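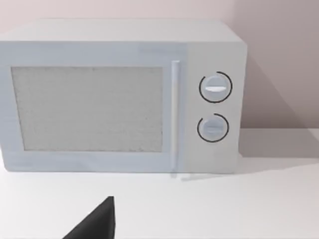 Section 3: Your first kitchen readings

Welcome to the fun part! Your Pleka hub is on the wall, the app knows your Wi-Fi password, and now you get to find out where your electricity goes. We start in the kitchen. It has more interesting loads than any other room in most homes, and you'll see big numbers right away.

You need the Pleka plug meter, the phone you used in Section 2, and a pen. A paper list is still the quickest way to keep track of which reading belongs to what.

CAUTION: The plug meter is for grounded wall outlets only. Do not use it with an extension cord, a power strip or another plug meter. Do not use it on ranges, dryers or anything wired straight into the wall.

CAUTION: Keep the meter and your hands dry. If an outlet is within reach of a running faucet, turn the faucet off and dry the counter first.

Pair the meter

1. Plug the meter into a free outlet with nothing connected to it. The light blinks green.

2. In the app, tap Add, then Meter. Hold the phone near the meter until the light stays on.

3. Give the meter a name. "Kitchen" is fine. You can move it to another room later and rename it without losing anything you've saved.

Note: If the light blinks amber, the hub is out of range. Try an outlet closer to the hub, finish pairing there, and then bring the meter back. Thick walls cut the range a lot, and a fridge standing between the hub and the meter is just as bad.

Take a resting reading

Everything with a clock, a standby light or a touch panel sips a little power all day long. It's small, but it never stops, and most people are amazed by what it comes to by December.

4. Switch the appliance off at its own controls and unplug it.

5. Plug the appliance into the meter, and the meter into the wall.

6. Leave it alone for 3 minutes so the number can settle.
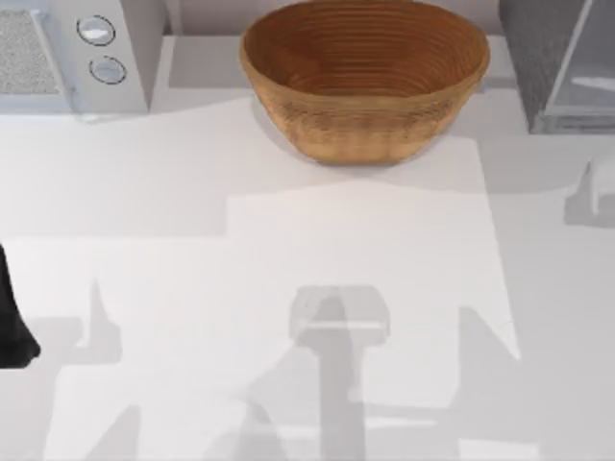
7. Tap Save as Resting. The app works out the yearly cost from the rate you entered in Section 2. If you skipped the rate, you'll see watts only, and you can add the rate whenever you find your bill.

Tip: Go ahead and do every plug-in appliance you own! A coffee maker with a warming plate and a coffee maker without one can give wildly different numbers, and an old radio can surprise you.

Take a working reading

8. Put a normal load in the appliance. For a microwave, use a mug of water. Never run a microwave empty to get a reading.

9. Tap Start, then run the appliance the way you usually would.

10. Tap Stop when it finishes. Give the reading a label you'll understand later, such as "mug, full power."

11. Repeat at a lower setting if there is one. Watch the live graph while it runs. Many appliances lower their power by switching on and off, and you can see each pulse as it happens (we could look at this all afternoon).

12. Unplug the meter and let it cool before you move it to the next outlet.

CAUTION: If the meter feels hot or clicks off during a reading, stop. Unplug the appliance first and then the meter, and see Section 22 before using either one on that outlet again.
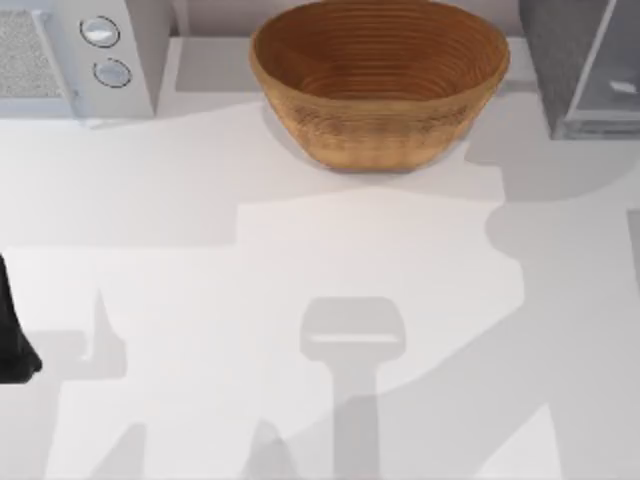 Appliances that cycle

Refrigerators, freezers and dehumidifiers turn themselves on and off, so a short reading tells you very little. Choose Long Reading and leave the meter in place overnight. Check that the food compartment is cooling again before you walk away from a fridge you have unplugged.

If the graph shows a gap, the phone doesn't matter, only the hub. Make sure the hub stayed powered, and start the Long Reading over.

Related sections
Section 2: Entering your electric rate
Section 4: Laundry and workshop readings
Section 22: Hot meters, tripped breakers and resets
Sharing readings with a Mireveck display
Brerkon owner stories: Arnulfo Montoya and the garage freezer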